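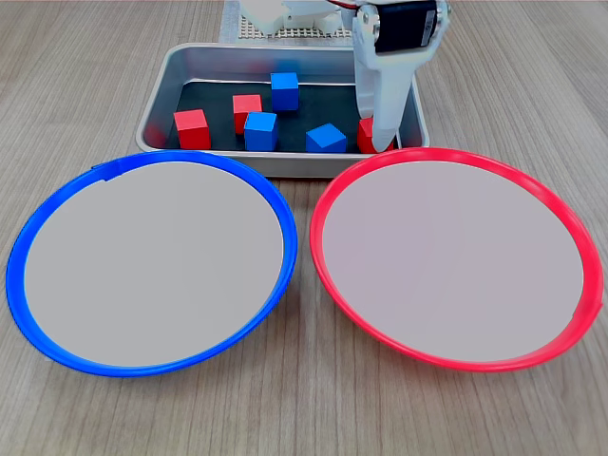

The sorting task at Hernus: red and blue cubes in the tray, a plate for each color in front.

The first thing Hjørdis Rønning does when a visitor shows up at the Hernus workshop is hand over the controls. No briefing, no slides. You get the leader arm, a small lightweight copy of the one on the table, and whatever your hand does with it the other arm does too.

"People go straight for the cube and knock it into the wall of the tray," she says, laughing. "I did it, everyone does it! Your hand thinks it can feel the thing, and it can't."

Rønning runs the teaching sessions with Lovisa Sjöberg, who came over from Brurier in May and wrote most of the recording software, a program they call Dindau. The task they've been on all spring sounds like something for a toddler: red cubes go on the red-rimmed plate, blue cubes on the blue one. A person steers the arm through it, Dindau saves the joint positions and the video, and after enough rounds a model is trained to do the job by itself.

How many rounds is enough? Sjöberg pulls up her log. The current set has 82 demonstrations. An earlier one had 32, and she is still a little fond of it.

"With 32 it could already find a cube, which I thought was wonderful," she says. "It just had no idea what to do if it missed. We'd been so careful when we recorded that it had never seen anybody miss."

So now they leave the fumbles in. If the finger comes down on the wrong side of a cube, the driver backs off, tries again and keeps recording. Rønning says this was the hardest habit to learn, harder than the steering.

"You want to start over, you want the nice clean one. And Lovisa is behind me going, no, no, keep going, that's the good part!"

The cubes next to the tray walls are where most of the fumbles come from. There's hardly any room to get a finger in, and sometimes the driver has to nudge the cube toward the middle before trying to pick it up. Sjöberg loves those. She plays me 2 of them back to back, one driven by her and one by Rønning, and the difference in style is plain even to me. Rønning swoops. Sjöberg comes straight down and stops a lot.

Does it matter who's driving? "Oh, it matters a lot," says Sjöberg. "When we mixed our sessions the arm would start out like Hjørdis and finish like me, and in the middle it hesitated. You could see it hesitate!" They have since agreed on a shared way of approaching the tray, though Rønning admits she drifts after lunch.

Sessions last 4 hours at most, with the cubes scattered again before each round. Next up is a task for their partners at Botha, with lids that have to be lifted off before anything can be sorted. Rønning has tried it by remote control a few times already.

"I'm terrible at it," she says, and reaches for the leader arm again.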